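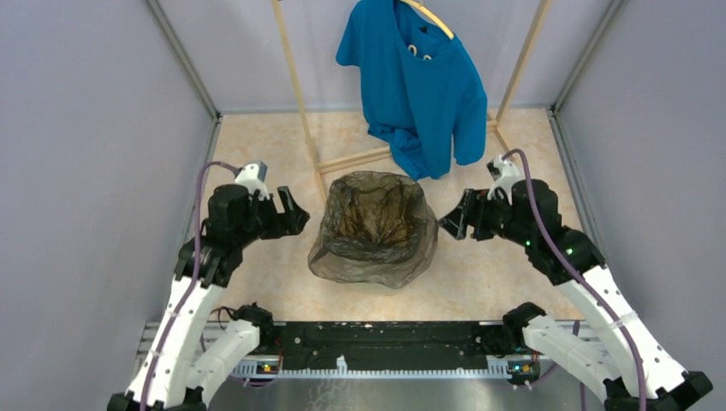 Im Oktober ist bei mir Kleiderschranktag. Früher war das der Tag, an dem ich die Sommersachen nach unten und die Pullover nach oben geräumt habe, und fertig. Inzwischen fliegt vorher alles raus, was ich den ganzen Sommer kein einziges Mal anhatte. Dafür habe ich mir angewöhnt, erst mal einen Müllsack aufzustellen, so richtig weit offen, damit ich beim Reinwerfen nicht lange fummeln muss. Wenn der Sack erst noch aus der Rolle gezupft werden muss, hänge ich das Teil nämlich wieder zurück. Ich kenne mich!

Mit den T-Shirts tue ich mich am schwersten. Blusen sind einfach, Hosen auch (passt oder passt nicht, da gibt es wenig zu diskutieren). Aber T-Shirts! Das blaue zum Beispiel, so ein kräftiges Petrolblau, hat mir letztes Jahr schon Kopfzerbrechen gemacht. Die Farbe liebe ich immer noch. Nur der Schnitt, na ja. Mireille meinte am Telefon, ich soll es anziehen und zehn Minuten damit durch die Wohnung laufen, und wenn ich dann am Saum ziehe, kommt es weg. Ich habe nach 2 Minuten gezogen.

Trotzdem hing es danach noch eine ganze Weile auf dem Bügel. Ich mag Holzbügel sehr, die aus Draht vom Reinigungsladen machen mir immer so komische Beulen in die Schultern - und irgendwie sieht auf einem Holzbügel jedes Shirt gleich wertvoller aus, als es ist. Vielleicht sollte ich zum Ausmisten also extra hässliche Bügel nehmen.

Was in den Sack kommt, ist übrigens noch lange kein Müll. Bei mir gibt es zwei Runden: erst alles rein, dann über Nacht stehen lassen, und am nächsten Morgen wird sortiert. Gutes geht zu Myfanwy, die für den Kleidertausch in Brinstead sammelt, Löchriges wird zu Putzlappen. Die dunklen Säcke, durch die man nur halb durchsieht, finde ich dafür ideal. Bei den ganz durchsichtigen guckt mich jedes Teil vorwurfsvoll an, und dann hole ich es wieder raus.

Stand heute Abend: 14 Teile aussortiert, ein Paar verloren geglaubte Handschuhe gefunden, Rücken tut weh. Die Pullover liegen noch auf dem Bett, und irgendwo dazwischen muss ich heute schlafen. Die Schublade mit den Socken mache ich ein andermal. Wie haltet ihr das mit Shirts, die nur noch wegen der Farbe bleiben dürfen? Schreibt mir gern!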